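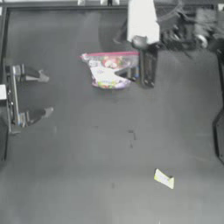

The Zorkell finger kit replaces the two fingers and the pads on a small parallel gripper, and it exists so that thin, floppy, slippery things can be held by something other than luck. Boxes are easy. Any gripper can hold a box, and most gripper catalogs show nothing else. A zip-top bag full of printed packets is a different animal: it slumps and it wrinkles, and a finger standing right up against its edge may have hold of the bag, the contents, or a fold of air. We design for the bag. The box will manage.

Equipment > Grippers and fingers > Zorkell finger kit
4 min read

What comes in the kit

Two finger plates, four pads (two on, two spare), a setting gauge, mounting screws and one hex key. The hex key is there because you have lost yours. The plates weigh 48 grams each and fit the Sterker two-arm bench cell without an adapter. For the older Kinnear wrist you will want the adapter plate, sold separately, for which we apologize only slightly.

Fitting the fingers

Power the arm down first. Powered down means off at the supply, and paused in software doesn't count.

1. Back the old fingers off one screw at a time. Hold the finger while you do it, or look for it under the bench later.

2. Wipe the mounting faces with a dry cloth. Old thread locker hides in the corners and will tilt a finger enough to spoil a pinch.

3. Seat each plate and run the screws in by hand until they stop. Snug them with the short end of the key. The long end is how threads get stripped – we sell inserts for that too.

4. Slide the setting gauge between the closed fingers, near the tips. It should drag a little. If it falls through, shift the plates inward and try again.

5. Power up, home the gripper, and open and close it 30 times with nothing in it. This is dull. Check the screws afterward anyway.

On a two-arm cell, do both arms in the same sitting. One new pair facing one worn pair will pull a bag toward the good side every time, and you will spend an afternoon blaming the software.

Checking the pair on a bag

Set the arms facing each other across the work surface with the bag lying between them and the fingers pointing down on either side. Bring each one in slowly. You want both pairs of tips to reach the plastic at the same height above the table. Try it on the bag as it falls, crumpled, zipper track going wherever it likes. Anyone can pass a test on a bag that has been ironed flat. Watch the cables over the joints while the arms move: they need enough slack to loop, and not so much that they join in.
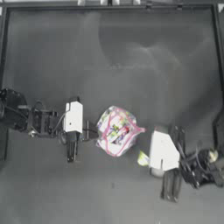 Looking after it

Wipe the pads at the end of each shift with a damp cloth. No solvents. Elspeth Gourlay, who runs our repair bench, can tell a solvent-cleaned pad by its shine and will mention it in her notes.

Change the pads when the ridges have gone flat in the middle. Turning a pad end for end buys you a little more time, once.

Check the screws every week the cell is in use. If a finger has been driven into the table, take both plates off and lay them on something flat. A bent plate can't be straightened well enough to trust, though we receive a fair number that somebody has tried with a vise.

Repairs

Send the fingers without the gripper, please. Turnaround is 3 working days once they are on the bench. Quote part number 410 for the full kit. Pads are stocked separately, and the next batch is due in April.

Related items

Kinnear wrist adapter plate
Doltumance cable clips, pack of ten
Spare pads for Zorkell fingers
Thread inserts and tap
Sterker bench cell: replacement table mat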